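Notes from the Counter: Rod Storage, Again

Every August we write something about keeping welding rod dry, and every August someone brings back a box that has spent the summer on the floor of a pickup and asks us what's wrong with it. So we'll have another go.

Low-hydrogen stick electrodes leave our warehouse in sealed cans. The can is the best storage your rod will ever have. Once you peel the lid, the coating starts pulling moisture out of the air, and it doesn't care that you only needed four sticks for a gate hinge. Damp coating puts hydrogen in the weld, and hydrogen has a way of making itself known a day or two later, usually after the paint is on.

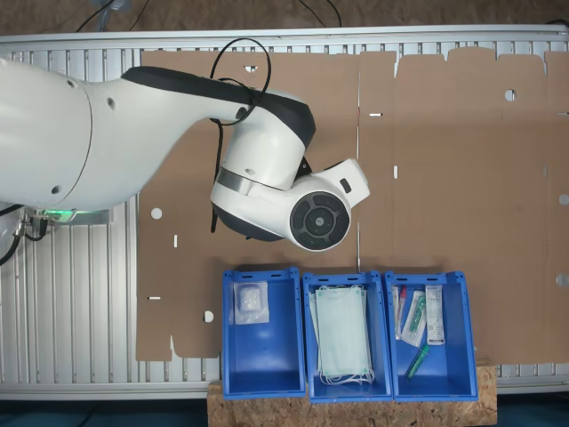
The shops that never have this problem own a rod oven. The shops that do have this problem own an old refrigerator with a light bulb in it. We have nothing against the refrigerator. It's a fine place for your general-purpose rod, and for lunch if the bulb is out. It won't hold low-hydrogen rod at the temperature printed on the can, and the inspector on your next structural job will have heard about the light bulb before.

We now stock the Kilden bench oven in two sizes. The small one takes one can's worth and plugs into an ordinary outlet. The larger one holds far more than most two-person shops will burn in a month, which hasn't stopped two-person shops from buying it. Both have a thermometer on the door. Please look at it now and then.

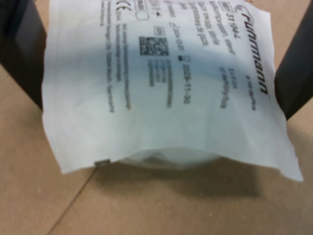
A word on rebaking. Yes, rod that has sat out too long can often be brought back, within the limits the maker gives. Follow the sheet for your rod and use a real baking oven, since a holding oven doesn't get hot enough. Most makers allow one rebake, and some allow none. If you can't remember whether a batch has been through already, it has. Rod with chipped or cracked coating goes in the scrap bucket, however much you paid for it, and so does anything that has been properly wet. Your kitchen oven is between you and the people you live with, but we'd vote no.

Cellulosic rod is the other way around. It needs a bit of moisture in the coating to run right, and baking it ruins it. We mention this because a good customer from out past Siteton put 200 sticks of it in his brand-new oven, set it high, and called to complain about the arc. He has asked us to keep his name out of it and we're keeping our word. 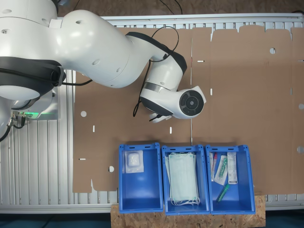 Wire people shouldn't feel smug. A spool left on the feeder over a long shutdown picks up dust and rust like anything else, and then it sheds the lot inside your liner. Bag it when you go home. The bag it came in is fine if you haven't already used it for something else. Flux for submerged arc has the same thirst as stick coating, so close the sack and get it off the concrete.

Now the commercial part. The Zikside portable quiver is back in stock after a long wait, and we have 3 left at the counter as we write. It keeps rod warm at the job and has a lid that stays shut when you kick it over, a feature we've tested more than we meant to. The Gál shop on the river side is also carrying our brazing rod now, if that's closer for you. Order 600 pounds or more of stick electrode, any mix, and we'll deliver it and throw in the storage card for your wall. The card is item 417 in the catalog if you'd like one without the 600 pounds.
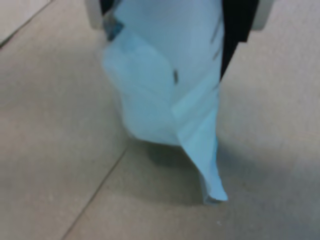
Counter Hours and Cylinder Returns

We open at 7 a.m. and the coffee is ready shortly after. Cylinder returns go to the side door with the caps on. If you've lost the cap, tell us when you pull in and we'll bring one out to the truck.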